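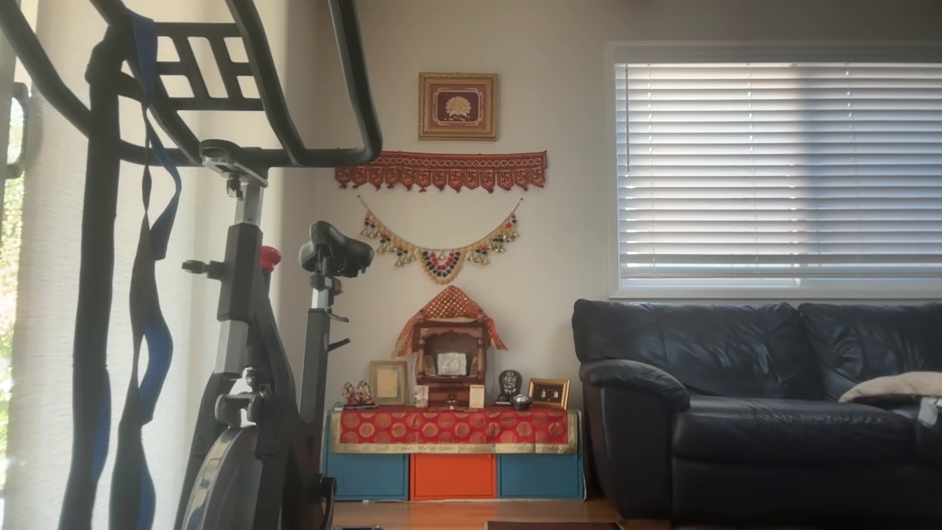

4.2 Sharing the room

I talked with 12 households about where the shrine goes once a living room fills up. Most had moved theirs at least once – I didn't expect that! 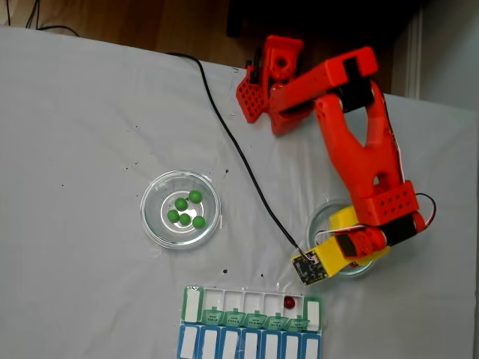
Does the shrine need its own room? Few people I met thought so, and a quiet bit of wall was plenty. 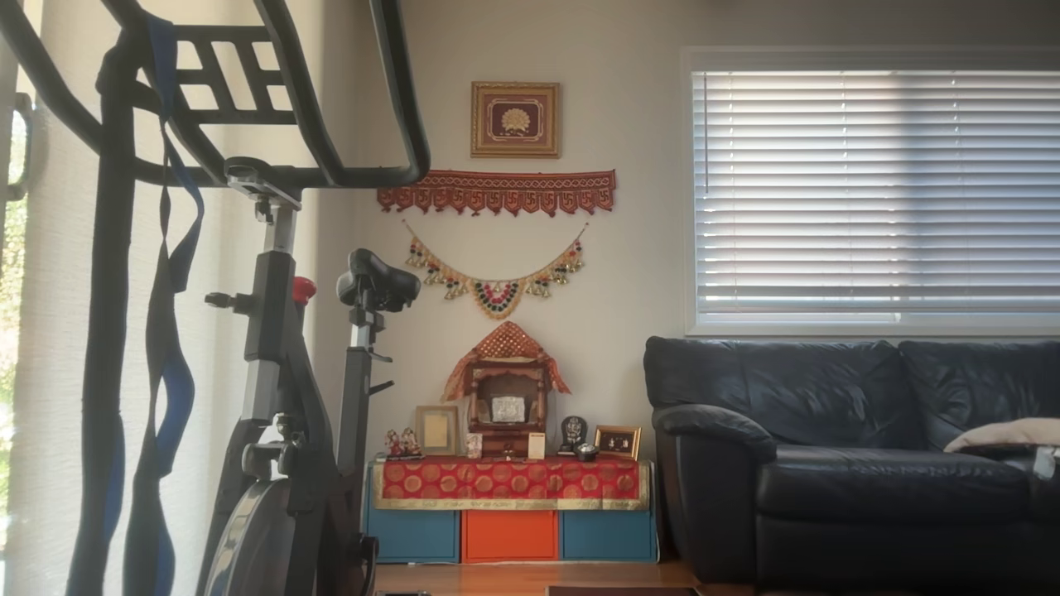

Figure 3. Shrine wall.

Yetunde Okafor and I kept coming back to height. A garland hung right above the canopy, as in Figure 3, ties the wall to the cabinet.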